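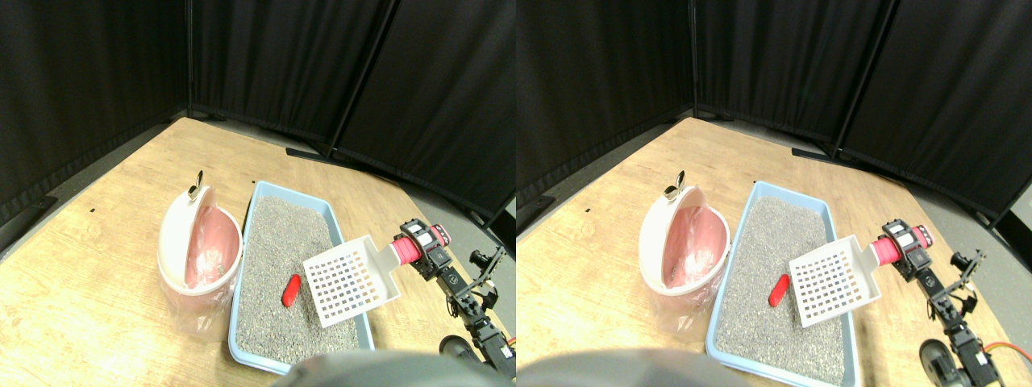 3.2 Household sorting and the second container

The first survey showed that most households in Nonville already kept one container for all kitchen waste. The question in this section is what happens when a second container is added for food scraps only. We followed 142 households in two districts, Nonville and Skokville, during 14 weeks. Each household received a small container with a lid, and no other instruction than a printed card with the list of accepted food.

Figure 3. Lidded household bin with the lid open.

Households could choose where to put the container. In Nonville, 70 households took part, and the larger part of them placed it on the kitchen counter in the first week. Later many of them moved it to the floor or under the sink. The interviews give two main explanations for this move. The first is the lack of space for preparing meals, especially in the older apartments near the river. The second is smell, which was mentioned more often by people who emptied the container less than twice per week.

The position of the container had an effect on how well the food scraps were separated. When it stayed within reach of the place where vegetables were cut, the share of wrong material was low — mostly tea bags with staples and fruit stickers. When it was moved to the balcony or to the entrance, people told us that they waited until they had "enough to carry," and in the meantime part of the scraps went to the ordinary waste. Bahrami described a similar habit for glass, but we do not know of a study in which the same was measured for food.

The lid was a subject of disagreement. Older participants preferred a lid which stays open by itself, so that both hands are free. Families with small children wanted the opposite. In nine households the lid was removed completely and was not put back before the end of the study. We kept these households in the sample, as their weekly weights were not different from the others in a systematic way.

A limitation must be mentioned here. The weights in Skokville were recorded by the households themselves, with a kitchen scale, while in Nonville they were recorded by the collection team at the door. Self-recorded weights are often rounded, and for the week of the school holiday in February several cards came back empty. Lanying Li repeated the analysis without this week and the direction of the result did not change, although the difference between the two districts became smaller. For this reason we report the districts separately in the next section and do not give one common value.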